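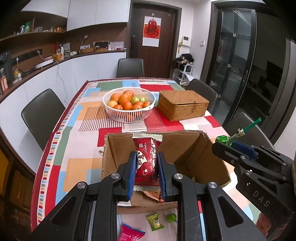
September, after supper

Candy box night! I've been putting this off, but the table finally has its patchwork cloth back on and I wanted the sweets off it. So into the cardboard box they go — the red one that says "Love" (with the little heart), the green lollipop, the pink packet, the small green foil one. The oranges stay put in the white basket, they look too cheerful to move.

The box is going to Tritska with the rest of the Umard stuff. Postage was 107 last time, ugh. I may keep the lollipop. Still have to find tape, and the white cable down the front of the cabinets is bugging me again.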